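3.2 Simulated cell and part handling

The build described in this paper was carried out in a shared workshop in Nasthorpe, where bench time is booked in two-hour slots and the arm has to be switched off whenever the neighboring bench is in use. Most of the motion work was therefore done in simulation, and only sequences that had already run cleanly there were tried on the physical bench. The simulated cell was modeled by Serpil Altıntaş from tape measurements of the workshop. Barış Aksoy wrote the task scripts and the contact settings.

The model includes the table, the arm and its mount, the trays, the loose blocks and the larger furniture in the room. Furniture was kept because an early version without it allowed elbow positions that the real room does not. Textures were given little attention. Collision shapes are simple convex pieces, except for the trays, whose sloped walls were split by hand so that a block can come to rest inside them. 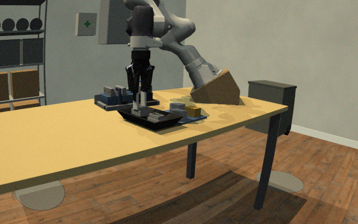 Figure 4. Simulated cell, block transfer. The gripper holds a light gray block just above the black tray; a second block is already inside it.

Each transfer is split into approach, close, lift, carry and release. The approach is always vertical for the last part of the motion, which costs some time but keeps the fingers clear of the tray walls. Closing is force-limited. In the first trials the limit was set too high and the solver pushed the block out sideways — a fault we first took for a modeling error in the finger pads. Lowering the limit and raising the contact friction a little removed it. We did not tune friction separately for each type of block.

The scripts run under Mondel, a small sequencing tool written for this build. Mondel stores each step as a target pose, a speed and a stop condition, in a text file that can be edited at the bench. A full test consists of 400 transfers with the starting positions of the blocks shifted at random between runs. Over the whole project we ran 2,000 transfers in this way, of which the first 200 were used only to set the stop conditions and are left out of the results in Section 4.

Reach was checked separately. The near end of the table is the difficult region, where the arm must extend past the trays and any block standing on the bench becomes an obstacle to the forearm. For these checks the cell was viewed from overhead, and the larger cardboard-colored parts were used as targets in place of the small blocks.

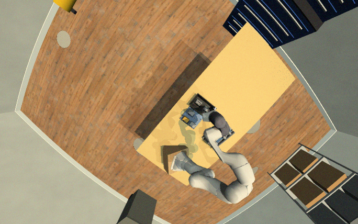
Two limits of the model should be stated. Cables are not simulated, and on the physical bench the gripper cable shortens the usable wrist rotation in one direction. The table is also treated as rigid, whereas the real one moves slightly when the arm stops at full speed. We handled the first with a joint limit in Mondel and the second by lowering the top speed during the carry step. Neither change affected the order of the steps, and the same script files were used in simulation and on the bench from May onward.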